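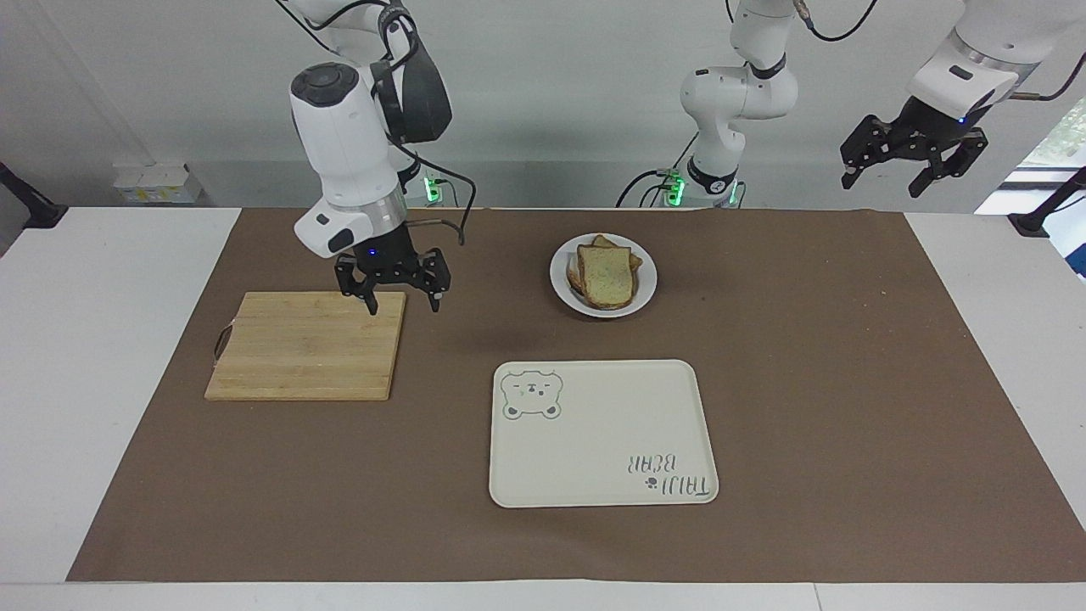
Kadri Raudsepp wrote in to ask whether the board and the plate belong to the same set, and whether she might leave the tray out when laying her own table for the sandwich pages. Yes to leaving it out, Kadri, and no, they were never a set – they came together bit by bit, as kitchen things do.

Sonwood Bread Table – read me first

Welcome, and thank you for stopping by! This folder holds 814 pictures of simple bread-and-board layouts, gathered for anyone who likes thinking about how a small table gets laid for a light lunch.

What you'll find on the table

A pale cutting board with a little rope loop at one side, a round white plate for the sliced bread, and a cream-white tray with a bear's face printed in the corner (my favourite of the lot, I must admit). The bread is sliced, and I've left the crusts on.

How the folder is arranged

There are 5 sub-folders, one for each layout. Names follow the layout first and the picture number second, so please keep them as they are if you pass them on.

Known gaps

No butter dishes yet, and no round loaves. Laine Vasiliauskas has promised a batch in December, and I'm very much looking forward to it.

Last changed 30/05/2025. Corrections to Obaidul Seneviratne, please.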